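March, 6:40 a.m.

Got in before the heating. The overnight run of the segmentation head finished at step 2,815 and then sat there, the scheduler having decided the checkpoint directory was full. It was not full. The quota check reads the old mount. Patched the path and wrote it up for Harsh, who owns that script and will want to fix it properly.

Spent the first two hours on the keypoint tracker. On long-sleeved garments it still swaps cuff and hem when the sleeve lies across the body or bends back toward it. The loss looks fine, so it hides well. I only found it by sorting the Wolside episodes by the distance between predicted grasp point and fingertip midpoint at first closure. Of 159 episodes, 32 had an offset too large to be calibration. I went through those by hand with coffee.

The stripes are a second problem. On anything with a regular high-contrast pattern under the cloth, the stereo matcher locks onto the wrong period and the depth jumps by one stripe. The garment edge then appears to float. I had been blaming the fisheye model for this and owe it an apology. Swapped in the learned matcher from the Cloutier branch, and the float went away on the plain hems. It is still there near folds.
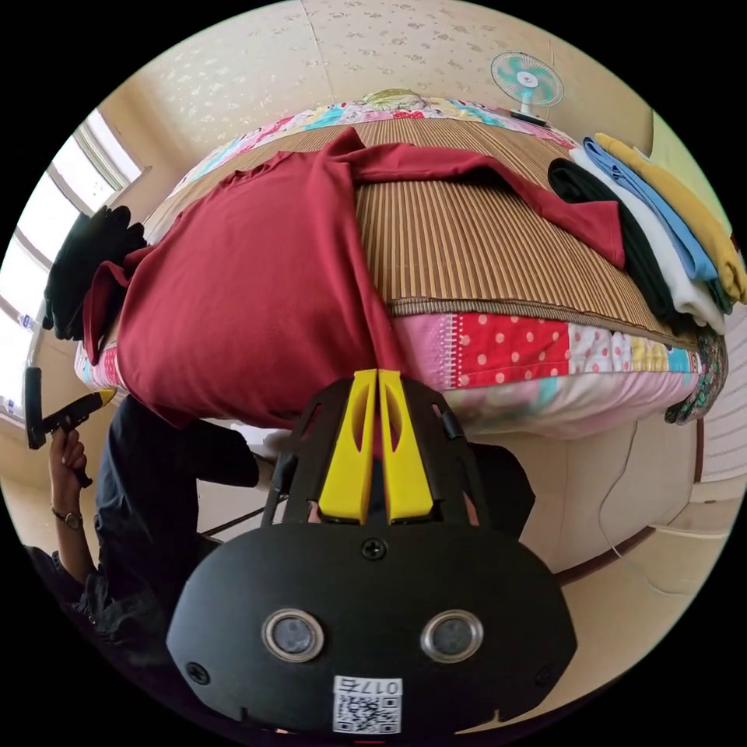 Red shirt on the striped mat, fingertips nearly together at the hem. Four folded garments on the right.

I kept this one open most of the morning. The hem is easy by eye. The planner's mask runs the hem into the long raised fold on the right side of the body and treats the two as a single edge, so the proposed pull direction comes out rotated. The red cuff resting against the black garment is the other trap: with the merge threshold where it was, both came back as one object. Lowered it. Now the black one separates, but the far sleeve breaks off as its own piece. Paula Husar says to stop tuning the threshold and give the planner the fold line as a separate channel. She is probably right — it means retraining, and the Ponmont machine is booked.

Afternoon: wrote the fold channel anyway, as a thin ridge map from the depth gradient. Inference goes to 89 ms, over budget for the inner loop but acceptable if it only runs before contact. Moved it there. Unit tests pass except the Werkcombe replay, failing on a timestamp as usual.

To do: label the ridges on the 32, ask Harsh about the mount, rerun the cuff cases with the threshold back at its old value.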